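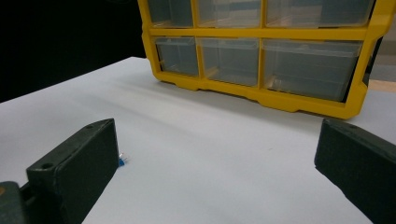
What is in the Onsri button records?

The Onsri button records are a plain-text table of sewing buttons, one row per style, with the size, the number of holes, the material, and whatever we know of where the button came from.

Datasets > Crafts and Sewing > Onsri button records > README

Welcome, and thank you for reading the README first. I know plenty of people go straight to the download, and I do the same with other people's work, but a few of our columns have odd habits and you will be happier knowing them before you start sorting.

The records began as a card index that Darlene Ross kept behind the counter of her sewing shop, Flukavov, for matching replacements. A customer would come in with a coat missing its second button from the top, and Darlene would measure one of the survivors, find the card, and know if she had anything close. When the shop closed she let me type the cards up over one long January, and she has answered my questions about her handwriting with great patience ever since.

What you get

buttons.csv is the main table. sources.csv says which card or notebook each row came from. terms.txt is a word list with 79 entries, mostly shop talk such as "shank," "rim," "fisheye," and "self-shank," each explained in a sentence or so. Everything is UTF-8 and comma separated, and it opens fine in any spreadsheet program. If yours wants to turn the style codes into dates (codes like 4-12 are the usual trouble), import that column as text and all will be well.

The columns that need explaining

size_ligne: Buttons are traditionally sized in lignes, with 40 lignes to the inch. Darlene used a brass gauge, and her numbers are kept as she wrote them. I did not round to the standard trade sizes, so you will meet the occasional 23 or 31.

size_mm: Worked out from the ligne size by multiplying by 0.635. Nothing was measured in millimeters directly, so please don't treat the decimals as a sign of great precision.

material: As written on the card. "Pearl" is the one to be careful with — on the older cards it usually means real shell, and on the later ones it may only mean a pearly finish. Where Darlene could tell me which, the material_note column says so. Where she couldn't, the note is blank and I have left it that way.

color: Shop names, I'm afraid. "Biscuit" and "oatmeal" were different colors to the people who used them, and I have never had the heart to merge the two.

maker: Filled in when the original card or tube gave a name. Prernis and Droltach come up most. A question mark after a name is copied from the card and means just what you would think.

Good uses and poor ones

The table is lovely for matching, for learning the vocabulary, and for anyone writing up a garment who wants to describe its fastenings properly. It is a poor guide to prices or to how common a style was. It reflects one shop and what its customers happened to wear, so heavy coat buttons are well covered and anything for baby clothes is thin. 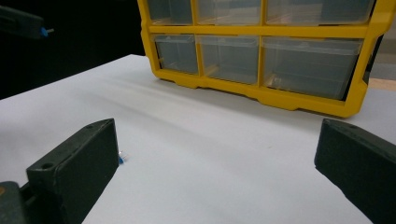 Onsri, 24 Aug 2024

Version 3 of the records is up this morning, and it is mainly a tidying release. The hole count is now a number throughout, with 0 for shank buttons, where earlier versions mixed in the word "none." I corrected 53 sizes that I had misread from the cards — Darlene's sevens and ones are close cousins. If you built anything on version 2, please match on style code, as the row order has changed.

Two things are still undone. The toggles and frog closures are on separate cards that I haven't started, and the horn buttons need a second look by somebody who can tell horn from good casein at a glance.

Using and correcting the records

You may use, copy, and adapt the table for any purpose, and a mention of the Onsri button records would be kind. If you find a mistake, send the style code along with the value you think is right, and say how you know. "I have the same button in front of me" is a perfectly good answer. Corrections go into the next version with your name, or without it if you prefer.

This site uses cookies to remember your settings. Accept | Manage preferences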